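Sedville bench, November -- gripper compare, Lefèvre fingers vs the Eter ones. Both arms on, paper grid down, pendants on the side table.

Started w/ the ribbed aluminum tray. Speed at 100 for the dry moves, then way down. 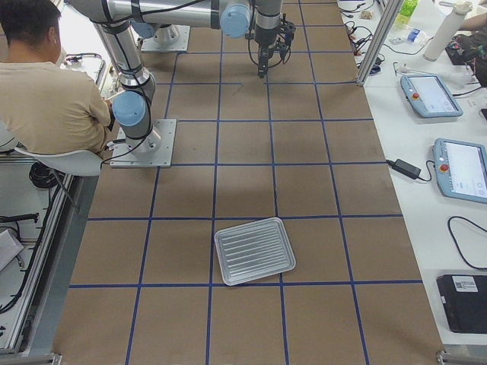 Eter fingers feel stiffer, but teh width readout drifts after a restart. Re-zero every time! Hukomik controller dropped the link 2 times, both at wake-up. Timeout now 275 ms, see if that holds.

Cable loop at the wrist needs watching -- straps ok along the long link, slack past the wrist is too much for my taste. Shorten before next run.

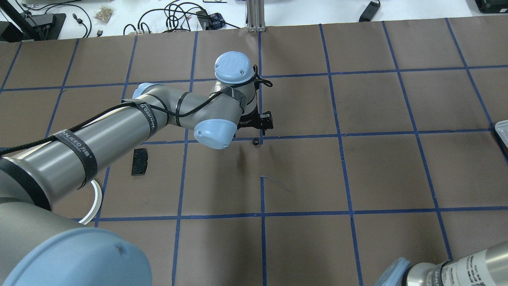
## Odd shapes

Curved stuff next. Want jaw angle square to the part, so rotate wrist first, then come down. Dont trust the saved pose.
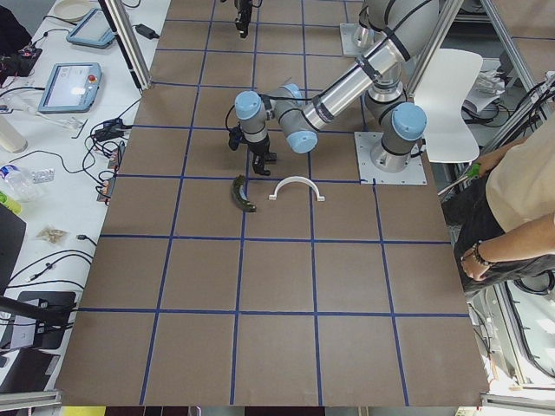

*Green banana shape and white arch, gripper above.*

To do: log grip force for both sets, same part, same cell.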